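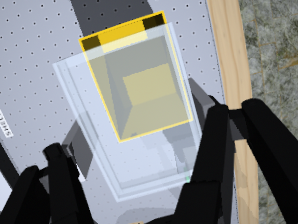
Step 3. Set up the container grasp

The steps below use the Kindora simulation kit, release 17, with the Trerex grasp module enabled. Steps 1 and 2 covered installation and loading the lab room. If the room does not load, repeat step 2 before going on.

Open the task editor and select the clear container as the target. The yellow bin overlaps it in the wrist view, so a click on the picture can select either object. Pick the container by name in the object tree.

Set the grasp type to two-finger, outside walls. Each fingertip pad should sit against the outer face of a side wall. Check both sides before saving the pose. The left pad is partly visible through the container, and this is easy to misread as contact with the inside of the wall. Turn on the contact overlay if in doubt -- it draws over transparent materials.

Leave refraction on for image export. Turning it off shortens render time, but the rim and walls lose their layered look, and a detector trained on those images will do poorly on real clear plastic. Mahnaz Kermani's test set of 1,109 renders was made with it on.

Step 4. Check the home pose

Run "Return home" and switch to the room camera. The arm should stop above the table with the gripper open and pointing down. If the elbow flips, clear the stored joint seed and run the command again.
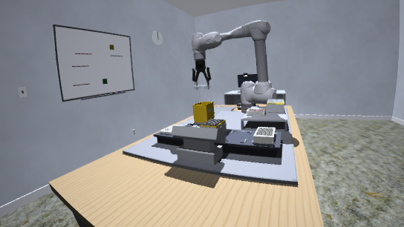 Figure 2. Room camera: gripper open and empty, yellow box on the gray block.

Step 5. Save and replay

Save the task under a new name. The kit overwrites without a prompt. Replay it with seed 37 and compare the log with the first run. Any difference in the contact entries means the physics step is still set to variable; change it to fixed under Solver.

Notes on the license

The trial license covers replay and single-image export. Batch export needs the Moradi add-on, sold separately -- the menu item appears in both versions but is grayed out in the trial.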